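社区闲置物品共享角 十月进展报告
报送:Drostine 社区基金
浏览 400 评论 17 分享 2

这个月进展比我们预想的快得多,先说最高兴的:共享角登记在册的家庭已经到了42户!上次报告时我们还在发愁怎么让楼里的人知道有这么个地方,现在每周三傍晚开门前,走廊里就有人提着袋子等着了。

物品流转方面,厨房小件和收纳用品最抢手,童书其次,冬衣刚开始进来。Ando 路那边的老楼住户送来的东西特别齐整,很多连说明书都还在。登记本换成了新格式,一件物品一行,写清来源楼号、成色和领取日期,月底对账省了整整一个晚上。 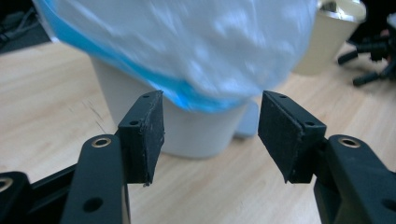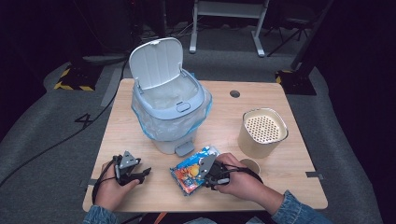
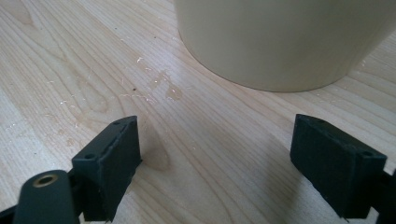 浅色木纹桌面

维修这块要重点汇报。和 McKinnon 五金店谈妥了,螺丝、胶条、灯头按进价给我们,小家电检修日从每月一次加到两次。十月的两次都排满了,电水壶和台灯占了大半。修不好的拆下能用的零件,分盒存放,剩下的走正规回收。有位住户领走台灯后又回来问能不能学着修,我们顺势开了个入门小班,第一课讲换插头,名额当天就满了,真让人振奋!

经费使用正常。货架和分类盒已付清,印刷费比预算略低,余下的部分想转到检修工具上,申请表随本报告附上,请基金批示。唯一超支的是搬运,因为 Trumetti 仓库的货梯停用,冬衣只好分几趟从楼梯抬上来,下个月货梯恢复后应该会降下去。

还没解决的问题也有。储物间湿气偏重,书放久了会卷边,除湿机正在比价;大件家具目前不收,可来问的人越来越多,我们打算先在公告栏开一个“大件对接”栏目,让两家直接联系,不经过储物间。

十一月的安排:冬衣集中发放,入门小班开第二期,登记本补上维修记录一栏。欢迎基金的同事周三来看看,傍晚六点开门,来早了可以一起摆货架。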